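Search this site: type a word

Home | Builders | Animals | Space | Ask Us | For Parents

How We Are Building a Robot Arm Called Brumik

By Wiebke Gerlach

Hello, young readers! My name is Wiebke, and I build robots in my free time. I do it in a shared workshop named Zasomside. A shared workshop is a big place where many people use the same tools. One person comes to repair a chair, another one comes to sew a tent, and my friends and I come to work on our robot arm. The arm has the name Brumik. It got this name from the sound of its first motor, which went "brumm, brumm" whenever it turned.

In this article I want to explain to you how a robot arm works and how we build ours. There are some difficult words, but I will explain each of them when it comes.

Your own arm first

Please stretch out your arm in front of you. Now touch your nose. What had to move? Your shoulder moved a little, your elbow bent a lot, and your wrist turned so that the finger could point in the right direction. Your shoulder, elbow and wrist are called joints. A joint is a place where two stiff parts meet and can move against each other.

Now try to touch your nose again, but keep the elbow completely straight. You will find it is not possible! This is the reason a robot arm needs several joints. With only one joint, it could swing like a door and do nothing else.

Brumik has five joints. One is at the bottom and turns the whole arm to the left and to the right, as you do when you turn on a swivel chair. The next ones bend up and down. The last one turns the wrist.

Muscles made of wire and magnets

You have muscles that pull on your bones. Brumik has motors. A motor is a machine that makes something turn when electricity flows into it. Inside there are magnets and many loops of thin copper wire. When electricity runs through the wire, the wire becomes a magnet too, and the magnets push and pull each other until the middle part spins.

But a small motor spins very fast and is quite weak. If you would fix it directly to the arm, the arm could not lift even a sandwich. So we put gears between them. Gears are wheels with teeth. A little wheel must turn many times to turn a big wheel once. In this way the fast and weak turning becomes slow and strong turning. Maybe you know this from a bicycle: in the easy gear your feet go around quickly, the bicycle goes slowly, and you come up the hill.

Joscha Ruppert takes care of the gears in our team. In the first week he put one gear in the wrong way around, and the elbow made a terrible crunching noise. We had to take everything apart again and look for a broken tooth on the floor. It was under the cupboard.

How does it know where its hand is?

Close your eyes and hold one hand above your head. You know where your hand is, although you do not see it. Your body sends messages to your brain about this the whole time.

A robot arm needs such messages too. In every joint of Brumik there is a sensor. A sensor is a part that measures something and tells it to the computer. The sensors in the joints measure how far the joint has turned. If the computer knows the position of each joint, and it also knows how long each piece of the arm is, then it can calculate where the hand must be. It does this calculation again and again, many times in one second. 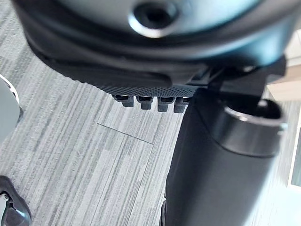 The computer also needs to know when a movement should stop. When you pick up a ripe strawberry, you close your fingers softly, and when you feel the strawberry, you do not press any more. For a robot this is one of the most difficult things. A motor does not get a feeling in its fingers. It will simply continue to turn if the computer does not tell it to stop.

We can help the computer a little. When a motor has to push hard, it takes more electricity. So we measure the electricity. If the number suddenly becomes bigger, this means that the robot is pushing against something, and the computer says: stop now.

Celeste Acuña wrote this part of our program. She tested it with marshmallows, and afterward we had a bowl of very flat marshmallows. We ate them with our coffee.

What is a program?

A program is a list of instructions for a computer. You can compare it with a recipe for pancakes, but the cook is somebody who knows nothing at all. You may not say "put the egg in." You must say: take the egg, open it over the bowl, let the inside fall down, keep the shell in your hand. If you forget the sentence about the shell, you get a pancake with shell.

A piece of our program, written in normal words, looks like this:

Move slowly above the cup.
Go down until you are beside the cup.
Close the hand until the motor pushes harder.
Stop the hand.
Go up slowly.

You can play this at home. One child is the robot, and one child gives the instructions. The robot must do precisely what it hears and nothing more. Ask the robot to put a sock on a chair. In my family this game took a whole Sunday afternoon, and there was a lot of laughing.

Cables, cables, cables

Many children who visit us ask about the motors, and very few ask about the cables. I want to say something about them anyway. Electricity must come to each motor, and messages must go back from each sensor. For this we need cables, and they must move together with the arm. If a cable is too short, the arm will pull it out. If it is too long, it makes a loop, and the loop gets caught on something.

When all the cables for Brumik lay on the table the first time, it looked like a plate of spaghetti. Leonie Ackermann put a small piece of colored tape on both ends of each cable. Two red ends belong together, two green ends belong together. Now we can find a mistake much faster. For the screws we have a similar system. They are kept in old jam jars, and one order from the shop Treloar had 235 screws in it, so you can imagine how many jars there are.

Rules in our workshop

A robot arm is not a toy, also when it is a small one. It does not know that you are standing there. These are the rules for our team and for our guests:

Before somebody works on the arm with the hands, the plug comes out of the wall.
Long hair is tied back, and scarves stay on the hook.
Before the arm moves, one person says loudly "Brumik moves!" and waits until the others have answered.
The red stop button is always near a hand.
Children come with a grown-up and wear safety glasses.

I have pressed the red button myself quite often. It is not embarrassing to press it. Ingeborg Brinkmann, who was a teacher for apprentices before she joined us, says it is better to press it ten times too much than one time too late.

What can Brumik do now?

It can turn, bend and stretch. It can take a paper cup from one side of the table and put it down on the other side, if the cup stands where we have told it. When somebody moves the cup only a little, Brumik closes its hand in the air and carries nothing to the other side, very carefully.

Next we want to teach it to water the plants on the window sill. For this it has to hold a small watering can, and water is heavy, so we will perhaps need a stronger motor in the shoulder. Joscha has already made a drawing. Celeste thinks we should practice with rice in the can first, because rice is easier to sweep up and does no harm to the electronics.

Words to remember

Joint: a place where two parts meet and can move.
Motor: a machine that turns when it gets electricity.
Gear: a wheel with teeth that passes the turning on to another wheel.
Sensor: a part that measures something and sends a message about it.
Program: a list of instructions for a computer.

If you have a question about robot arms, ask a grown-up to help you write to us. Please tell us your first name and your age. We read every letter, but sometimes the answer takes around 2 weeks.

Contact | Copyright 2021 Zasomside Shared Workshop | Back to top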